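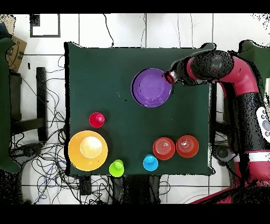
Vajilla de plástico de colores sobre una mesa verde oscuro: un cuenco morado, un plato amarillo anaranjado y varios vasitos.

La vajilla de plástico de colores es el conjunto de platos, cuencos, vasos y tazas fabricados con materiales plásticos y teñidos, por lo general, en tonos vivos y lisos. Se emplea en comedores infantiles, meriendas campestres, terrazas y casas de veraneo, y también, en tamaño reducido, como juguete. A diferencia de la vajilla desechable, está pensada para lavarse y volver a la mesa muchas veces, y no es raro que una misma taza pase de los hermanos mayores a los pequeños y termine sus días en el jardín, haciendo de pala o de maceta.

Denominación
En español conviven varios nombres para estas piezas, y cada familia suele defender el suyo con bastante cariño. El recipiente hondo se llama cuenco, bol o tazón según la región, y el vaso pequeño sin asa recibe a menudo el diminutivo de vasito. Cuando las piezas son de juguete se habla de cacharritos, cocinita o juego de té, aunque en el juego falte la tetera.

Piezas y formas
El cuenco es casi siempre la pieza de mayor volumen. Puede ser bastante bajo y abierto, como el morado de la fotografía, cuyo interior es de un lavanda más claro y muestra anillos concéntricos en el fondo. Estos anillos aparecen también en otros recipientes redondos, y en muchos modelos forman parte del propio molde.
El plato llano admite más variaciones de lo que parece: los hay de ala ancha, con compartimentos o con el centro realzado. Los vasitos, por su parte, son la pieza que más se pierde y la que más se repone, de modo que en las casas acaban mezclándose los de varios juegos, y el rojo de uno rara vez coincide con el rojo del otro.

Materiales
El polipropileno es uno de los plásticos más habituales en la vajilla reutilizable, por su ligereza y su resistencia a los golpes. La melamina, más rígida y de tacto parecido al de la loza, se reserva con frecuencia para platos y fuentes, y no debe calentarse en el microondas.

El color
El color tiene una función práctica además de alegre: permite asignar una pieza a cada comensal, cosa muy de agradecer cuando hay niños a la mesa. También sirve en el juego y en la escuela para clasificar, emparejar y nombrar, y un mantel o un tablero oscuro ayuda a que cada pieza destaque a primera vista.
La ceramista y coleccionista Laimutė Priedītis reunió en Clarnanmont 254 piezas de uso doméstico, que ordenó por tonos y dejó de lado la fecha o el fabricante. Entre ellas figura la serie Sundari, producida por la casa Bondby y apreciada por sus morados y sus verdes lima. La serie Hoshino, algo posterior, se vendía en juegos de 30 piezas.

Cuidado y conservación
Las piezas se lavan con agua templada y una esponja suave, evitando los estropajos metálicos, que dejan rayas donde después se agarran las manchas. El tomate, la cúrcuma y el pimentón tiñen con facilidad los tonos claros. Para guardarlas conviene secarlas bien y apilarlas por tamaños, con los cuencos grandes debajo.

Véase también
Cuenco
Juego de té
Melamina
Menaje de cocina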